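Skullent FAQ
Last updated August 2019

I get the same handful of questions about Skullent every week, so I finally sat down and wrote out the answers. If yours isn't covered, open an issue and I'll get to it (usually after dinner).

What is Skullent, in one breath?

It's the task layer I write for two-armed robots doing kitchen chores. It sits between the perception code and the motion planner and decides what gets picked up next, with which hand, and what to do when that goes badly. It doesn't move any joints itself. It asks the planner for a motion, watches how the motion is going, and complains loudly in the log if it doesn't like what it sees.

Do I need your exact robot?

Nope! You need two arms, a camera up top that you can calibrate, and a driver that takes joint targets at 200 Hz. If your driver runs slower than that, the arm still moves, but the contact checks get jumpy and you'll see a lot of false stops. I've had people run it with one arm by setting the other one to "parked" in the config. That works fine for unloading, a lot less fine for anything where you'd want to hold a rack still.

Why is everything about dishwashers?

Because a dishwasher is a wonderful, horrible planning problem and I can't leave it alone. The rack slides, so its position is a guess until you've looked at it. The tines are thin and white and shiny, and depth cameras hate all of that. And your gripper has to go down into a space that's mostly wire without catching any of it. If the planner can handle a cup in the middle of a rack, a cup on a shelf feels like a vacation.

How does it know where the rack is?

Hailu does that part. It's the perception module, and it ships in the same download. Hailu looks for the rails on the two sides of the rack first, fits a box to them, and only then tries to place the tines inside that box. I used to go straight for the tines and it was a mess – one bright reflection and the whole rack would jump over by a slot. The rails are dark on most machines, so they make a much steadier anchor. If yours are white, set rail_contrast to low and expect to do some tuning.

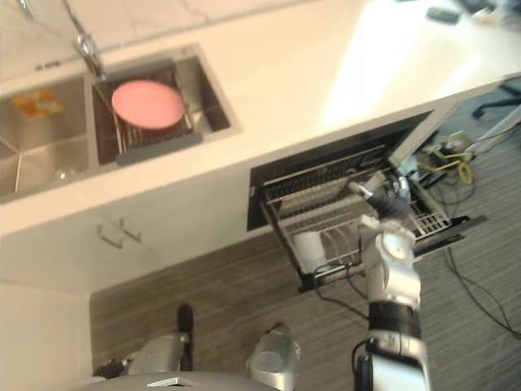 Photo: Skullent project, Clollham kitchen bench

With the arm reaching into the lower rack like that, the gripper is close to the back tines and there's a cup standing in front of it, which is the kind of spot where I let the planner be fussy. The cup goes into the collision world as a plain cylinder, handle or no handle. The tines go in as rows of thin walls instead of separate wires. It's crude, I know, but modeling every wire made planning painfully slow and the paths weren't any better.

The arm stops halfway and the log says "cable margin." What gives?

Skullent keeps a fat invisible sleeve around any cable you've listed in the robot file, and it refuses paths that push the sleeve into something solid. Nine times out of ten the sleeve is just too wide. Try shrinking it to 3 cm. Please don't switch it off, though. A cable that snags on a rack will pull the rack along with it, and then Hailu's box is wrong and everything after that is wrong too.

Can it handle plates in the sink rack as well?

Sort of. A plate standing on edge in a wire dish rack gets picked up by the same detector, and round plates in a solid color work best. Clear things are still bad. A glass sitting on the floor of a steel sink may as well not exist as far as my depth data is concerned. I've been poking at a color-only fallback, and it lives on the sastley branch if you're feeling brave.

What's Sastley, then?

Sastley is the simulator scene that goes with the project: counter, double sink, pull-out rack, a bunch of cups and plates. I test every change there before it goes anywhere near hardware. The wire friction is off, so if a plate slides too easily in Sastley, don't panic.

How many retries does it do?

2 by default, per object. After that it puts the object on a skip list and moves along. You can raise it, but past 6 I've never seen it suddenly succeed. It just bumps the same cup a few more times.

Can I stop it in the middle of a task and pick up again later?

Yes, as long as you stop it with the pause command. It'll save the task state and back the arm out along the path it came in on. When you resume, Hailu takes a fresh look at the rack before anything moves. If you hit the emergency stop you lose the state, and you'll have to bring the arm out by hand.

Is there a version for the upper rack?

Not yet. The upper rack hides a lot from a head camera, and I'd want a second view before I trusted it. I had a go at it in February and shelved it. Patches very welcome!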